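List: lakutier-users
Subject: Re: [lakutier-users] Left jaw shuts when it's the right's turn
Date: 1 September 2025

Akash Goel wrote:

> Hello all. Has anybody else had the Enau policy close the wrong
> gripper? Ours reaches for the cloth with the right arm, very nicely,
> stops in the correct place, and then the left gripper shuts on thin
> air. The right one stays open, drags across the top of the cloth and
> goes off to do the fold with nothing in it.
>
> I had put this down to a bad checkpoint until this morning, when the
> left gripper shut on my cuff while I was straightening the cloth. No
> harm done apart from the cuff. I pressed the stop, it stopped, and I
> stood there attached to it until somebody came with a screwdriver.
>
> The older checkpoint doesn't do it. The only change I know of is that
> the newer one was trained on the whole desk set, including the
> recordings from Enholm. I'm not pointing fingers, I just have fewer
> places left to look.
>
> Akash

Akash, you may point the fingers. They are ours, and it seems we had them on the wrong hands.

I spent the weekend with the Enholm recordings and the short version is this: in every episode from 413 to 706, the jaw widths for left and right are swapped. The positions are fine. The video is fine. So the model has been carefully taught that when the right hand arrives at a piece of cloth, the left hand should close, and it learned this very well. Episodes up to 412 are clean, and so is your older checkpoint, which never saw anything later.

I'm sorry about the cuff.

For those who don't have the set: it's the desk folding task, two hand-held grippers, small cloths folded and stacked, all done in an ordinary room with an ordinary amount of stuff in it. The rabbit is not part of the task, although by now it has attended more sessions than I have.
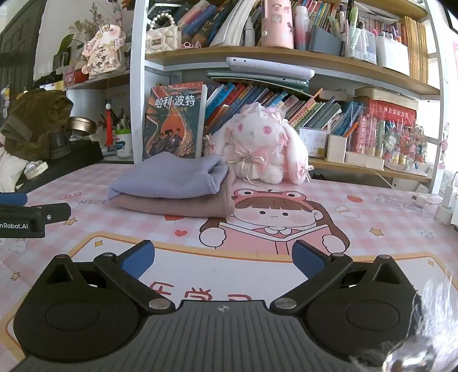
Two cloths folded and stacked, left gripper just coming into view.

What happened, as far as I can work out from the logs. Lakutier reads each gripper's jaw width over its own USB serial port. At start-up it asks for the serial numbers and ties one to left and one to right, and that part works. But if a port goes quiet and comes back, the reconnect code doesn't ask again. It takes whichever port turns up first and calls it left. I wrote that code. There is a comment above it that says "fine for now", and the comment is two years old.

The ports went quiet because we changed the hub before episode 413. The new one puts a port to sleep after 30 seconds without traffic, and Lakutier stops polling when it's paused. So: pause to tidy the cloths, take longer than 30 seconds over it, carry on, and the widths come back in the order the hub happens to wake them. Ours wakes them backwards with great consistency. If it had been random we'd have spotted it sooner, as half the episodes would have looked mad.

Why didn't our checks catch it? The checker wants two width channels, no gaps, and values between fully open and fully closed. It got all of those. It has never once asked whether the hand that closes is the hand that's next to anything. Nor did I, and I've looked at a great many of these plots, usually with a sandwich.

The way to see it is to put the video next to the curves. Pick a moment when one gripper is plainly open, as below, with its two blue pads well apart, and read off the width for that hand. Then scrub until the pads move. In a good episode the curve moves with them. In a bad one that curve sits flat and the other one dips. Once you've seen it you feel rather silly, so do it with the door shut.

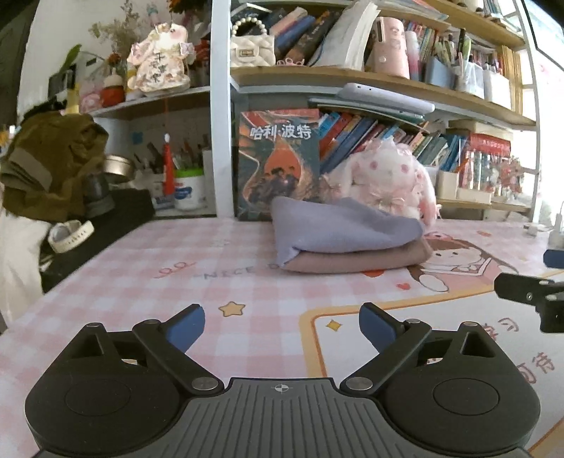
What to do now

1. Stop running any Enau checkpoint trained on episodes after 412. I mean on real arms. In simulation it can clap at nothing for as long as it likes.

2. Don't delete the recordings. Swapping the two width channels back puts them right, and I've checked this by eye on all of ours from 413 to 706. A script called swap_widths is in the tools folder. It writes a new file and leaves the old one alone. Please don't run it twice on its own output. I did, and briefly believed I had found a second bug.

3. If you record with Lakutier on any hub you haven't tested, start a session, pause it, make a cup of tea, resume, and squeeze the left gripper only. If the right-hand number moves, you have what we have.

4. Until the fix is out, restart Lakutier after every pause. It's tedious. You could also plug both grippers straight into the machine, if yours still has two sockets to call its own.

The safety bit

Akash's cuff bothers me more than the data does. A policy that shuts the wrong gripper shuts it wherever that gripper happens to be, and the person at the bench is watching the other one. We had got into the habit of reaching in to straighten cloths while the policy was paused but the grippers were still live. A pause button in a window is not a stop. From today our rule at Enholm is stop pressed, then hands in, and I'd ask the rest of you to do the same even if your checkpoint is an old one with lovely manners.

We've also turned the closing force down for folding. A small towel doesn't need much persuading.

The fix itself asks for serial numbers on every reconnect, and refuses to resume if it doesn't like the answer. It's on the branch now and I'd be glad if someone other than me read it before it's merged, given who wrote the last version. Akash, would you? You have a personal interest.

Still open: the Mizuno recordings used the same make of hub but a different machine. I haven't got those files here. Whoever has the disk, please try step 3 and tell the list what you find, even if it's dull.

Send me the bill for the shirt.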